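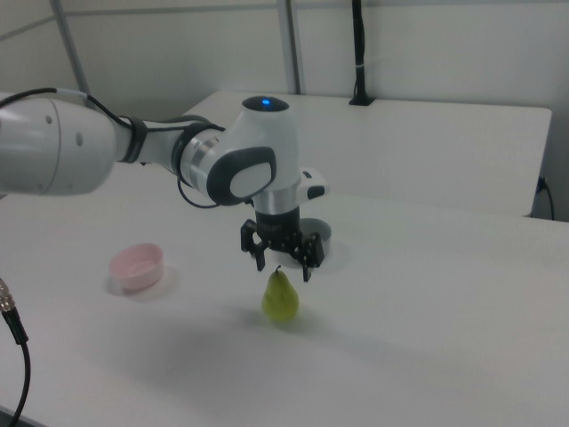

Nirkside Fruit and Bowls
README, last touched in November

Welcome! Nirkside is a small collection of short recordings about one very ordinary bit of tidying: a piece of fruit, a bowl or two, and a white table. I'm Sumathi Sundaram and I look after it. I've grown far fonder of this pear than I expected to.

What's in it

There are 400 clips in this release, each with a one-line note saying which fruit is on the table and which bowl it's meant for. The notes are written the way you'd ask someone in your own kitchen ("pear in the pink bowl, please"), and I've left the small differences in wording alone. If you'd like them all the same, the file called notes_plain has a tidied version.

The things on the table

Pear: green going on yellow, with a short dark stem. It stands up by itself, which is lovely, because a lot of pears just roll over and sulk.

Pink bowl: small, round and shallow, in a very pale pink. It's a snug fit for the pear, and the fruit sits up nicely in it with the stem at the top. This is my favourite pairing in the whole collection.

Second bowl: also in easy reach on the table. Its place changes between clips, so please don't assume it's always on the same side of the pink one. 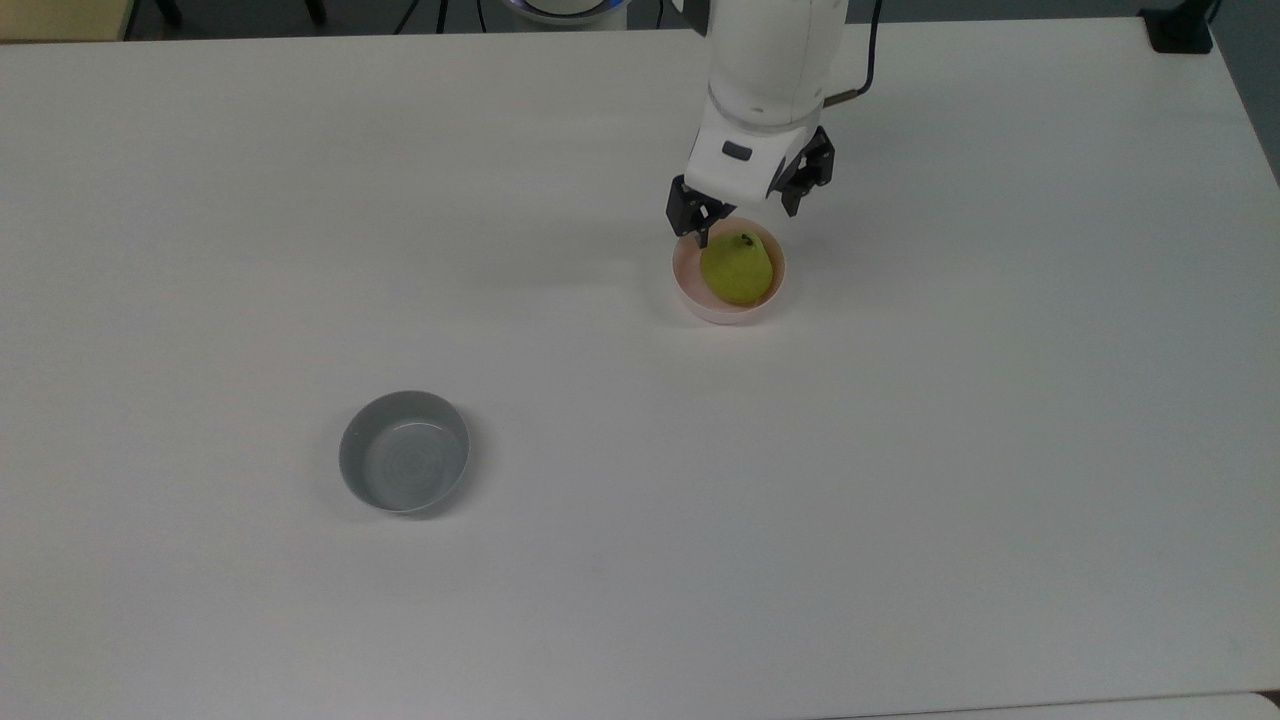 The pale colours do make things a bit trickier if you're sorting clips by eye. Pink on white is gentle, and under a shadow the rim can look greyer than it is. I named the colours from the bowls themselves in daylight, so go with the notes if you and your screen disagree. Erkis, our older set, used a dark cloth under everything and has much stronger edges. Both are worth a look!

Folders

clips: the recordings, numbered in the order they were saved
notes: one text file per clip
stills: 2000 single pictures pulled from the clips
checks: 80 clips that a second person labelled from scratch

Known problems

In 19 clips the note says only "bowl" and doesn't say which one. They're listed in checks/unclear. I've kept them in, as people really do talk like that, but leave them out if you need a clear target.

Stills from the same clip can look nearly identical. Keep them together when you split the set.

The Raju script still expects the old folder names. Plolumier reads the new ones happily.

Fixes and additions

Send me a note with the clip number and what you'd change. I go through them on Thursday mornings. Plum suggestions are especially welcome, as I'd love to add one next.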